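I'm Fatima Fourie, and I started the Vurkthorpe Place Files because I wanted to know when my own street got its name. The library had one paragraph on the whole town and it got the river wrong! So I wrote a better paragraph, then I wrote one for Skernthorpe up the road, and after that I couldn't really stop.

We're a small online reference to the towns, hamlets, rail stops and dried-up post offices of the Leka valley. There are 727 entries as I write this, and some are only three lines long because three lines is all we could prove. Each one tells you where the place is, how it got its name (if anyone knows), when it was incorporated or when it faded out, and what people did there for a living.

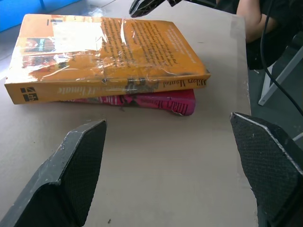

**Who can use the entries?**

Anyone can read them, print them or hand them out in class, free of charge. Please keep the author's name with the text and add the month you looked at it, as entries do get changed.

## Who we are

I edit and answer the mail. Mihret Mersha writes most of the settlement histories and has a real gift for old land records – she'll read a survey notebook the way other people read a mystery. Tihomir Tomić draws our maps and argues with me about distances. (We now measure from the post office, or from where it used to be. He won that one.)

Snežana Ivanov came to us from teaching fourth grade, and she goes through every draft hunting for words a ten-year-old would trip on. Amra Papadopoulos looks after the population figures, which sounds dull until you find a village that grew by 48 people in a year when its only mill was closed. She's still working on that.

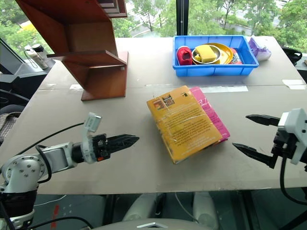

The other thing that takes up our time is names. Stilta, for instance, has been spelled four ways on four maps, and the families out there use a fifth. We put the current official spelling at the top and list the rest underneath with the year we first find each one, so that somebody searching for a great-grandmother's birthplace still lands on the right page.

## How an entry gets written

Somebody picks a place from the wish list, reads whatever has been printed about it, and writes a draft. A second person checks every date against 2 sources. If the sources disagree, we give both dates and say where each came from. I'd much prefer an honest muddle to a tidy guess, and I've made enough tidy guesses in my life to know!
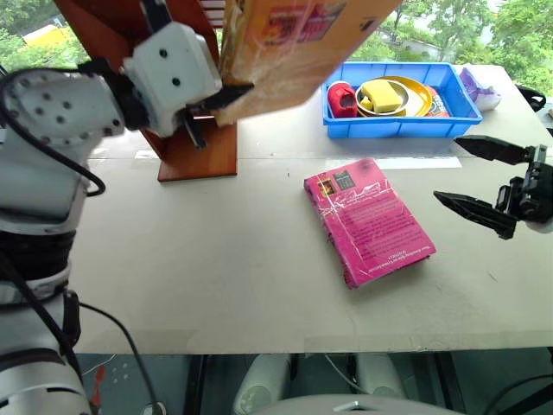
Once a draft passes, it goes up with the writer's name on it, and we open it again every January to update the population and fix anything readers have caught. Last time we had 29 corrections, most of them about churches. Keep them coming, please – tell us the entry, the sentence, and how you know. A family letter or an old school program is a perfectly good place to start.

The wish list is long and Skernthorpe's outlying farms are next on it, so if you grew up out that way, I'd love to hear from you.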